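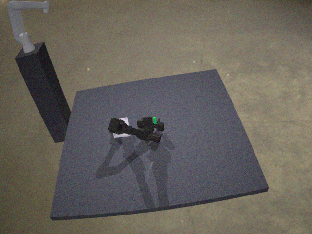 News > Planning Notes > Seating and Tables

How to make your seating plan without losing sleep

Many couples write to us in July with the same question: when should we begin the seating plan? My answer is always to wait until the reply cards are back, and then to begin the same evening. If you start earlier you will do the work two times. If you start later, the hall will be calling you for the final list while you are still looking for your cousin's new last name.

Last summer we helped with a wedding in Kirkville with 203 guests. The couple had made a beautiful plan on the computer, but it had only the table numbers and no chairs. For a dinner with plates this gave some trouble, as the kitchen had to know where the 13 vegetarian guests were sitting. We solved it with small green dots on the place cards. Now I ask every couple to write the meal next to the name from the first day.

Please think also about the older guests. They should sit away from the speakers and not too far from the restrooms. A table near the band looks like an honor on paper, but your grandmother will not hear one word from her neighbor. Families with small children are happy close to a door.

About the "singles table", I would ask you to be careful. I have seen it go well one time. It is kinder to put each single guest with two or three people they already know, even when this makes the table a little uneven.
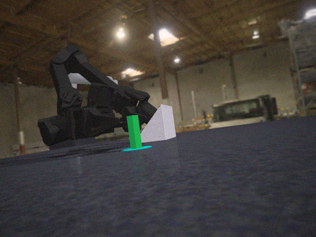
Green block on a cyan disc, with a white wedge behind.

For parties under 82 people you can also choose tables with no fixed chairs. The guest finds the table number on a board near the entrance and then sits where he or she likes. The Rungrueang family did this for their daughter's reception at Plemton, and dinner started on time. With bigger parties I do not recommend it, because couples arrive late from the cocktail hour and find only two separate chairs.

Print the final board two days before the wedding and keep one copy for the hall manager. Put the names in alphabetical order, by last name. If they are in order of table, every guest must read the whole board and a line will form.

Our place cards from Tikby have come in again, in cream and in gray. If you want them with names written by hand, please send us the list by 5 p.m., three weeks before your date.

Ajith Shenoy

Recent items
Who walks in first? The order of the procession
Rain plans for a garden ceremony
Thank-you notes: how long is too long
Choosing a cake when half the family does not eat eggs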